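**Le pli du jean, une question d'ourlet**

Un jean se plie mal quand on commence par la ceinture. La toile est épaisse, les coutures latérales forment un bourrelet, et chaque rabat ajoute sa propre épaisseur à celle du précédent. Au bout de trois plis, la pile penche.

Dans l'atelier de rangement qu'elle anime chez Ternum, Armelle Lacroix fait travailler ses stagiaires par l'autre extrémité. L'ourlet est la partie la plus rigide de la jambe : plusieurs couches de denim, une piqûre serrée, souvent une arête délavée par le frottement. Il garde sa forme quand on le pince et entraîne le reste du tissu sans le tordre. On aligne les deux bas de jambe, on tend la couture, puis on pose à plat. La fourche, qui dépasse en pointe, se rabat vers l'intérieur avant le premier pli transversal. 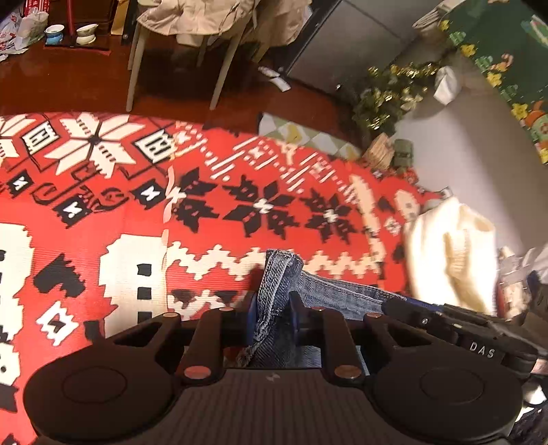
Colette Cordier objecte que la méthode vaut pour les toiles brutes et beaucoup moins pour les jeans extensibles : l'élasthanne se détend sous la traction, et l'ourlet finit par vriller. Elle préfère suspendre les siens par la ceinture, avec deux pinces.

Le support compte aussi. Sur une table lisse, la jambe du dessous glisse dès qu'on lisse celle du dessus. Un couvre-lit à surface côtelée retient la toile, à condition d'être lui-même bien tendu – un faux pli dessous se retrouve dans le tissu. Les motifs géométriques servent de repère d'alignement : une rangée de losanges remplace assez bien une règle.

Reste le format final. Pour un tiroir, Lacroix recommande un pli en deux dans la longueur, puis en trois dans la hauteur, le vêtement rangé debout. Pour une étagère de 70 cm, le pli en deux suffit et marque moins le genou. Les jeans bruts, jamais lavés, se rangent à part : l'indigo dégorge sur les cotons clairs, y compris à sec, et la trace part difficilement au lavage.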